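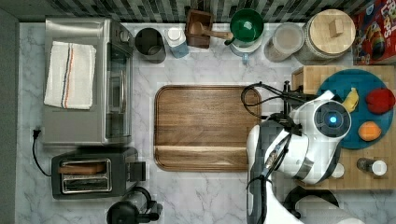

3.2 Surface type and reported cleaning

Households in the Plavammont and Fotatholm samples were asked to name every surface on which food had been cut, rolled or set down unwrapped during the previous week. Answers were given in the household's own words and later sorted into four groups: stone and stone-effect, wood, plastic, and other. The sorting rules were those of Chauhan, with one change. Free-standing carts and trolleys, which Chauhan placed under furniture, were treated here as work surfaces if food had been prepared on them at least once in the week.

In all, 442 diaries were returned complete. A further 19 were left out: the cleaning columns were blank or had been filled in by more than one person with no way to tell the entries apart. Diaries from the Tramside pilot are not included, as the form used there did not ask about wood and stone separately.

Fixed counters were wiped more often than any movable surface, and this held in both towns. The usual method was a damp cloth, with or without a spray. Cutting boards were more often washed at the sink, but large boards were an exception. Where a board was too big to lie flat in the sink, it was mostly left on the counter and wiped in place, and the counter under it was cleaned only when the board was lifted for some other purpose. Raised rims gave a related difficulty – several diaries mention crumbs and liquid collecting along the inner edge.

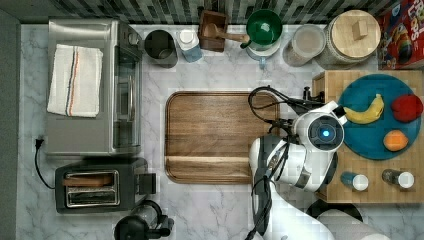 Figure 2. A large rimmed wooden board on a marble-patterned counter, beside a butcher-block cart with an end-grain top.

Carts showed the widest spread. In 54 households a cart was in use, and the entries suggest that it served as a cutting surface in some and as a place to keep fruit, post or clean dishes in others. The same cart could change role within a day. Cleaning followed the role: carts used for cutting were wiped after use, whereas those used for keeping things were wiped when they looked dirty. End-grain tops were oiled by a minority of owners, most of whom had been told to do so when they bought the item.

Two limits should be noted. First, the diaries record what people wrote down, and wiping is a habit that is easily forgotten or overstated. Second, the July round fell in warm weather, when less cooking was done at home in Fotatholm. Cifuentes (Encarnación Cifuentes, personal communication, 10 May 2024) had advised a winter round for this reason. The seasonal comparison is taken up in Section 3.4, and the wording of the diary form is given in Appendix 2.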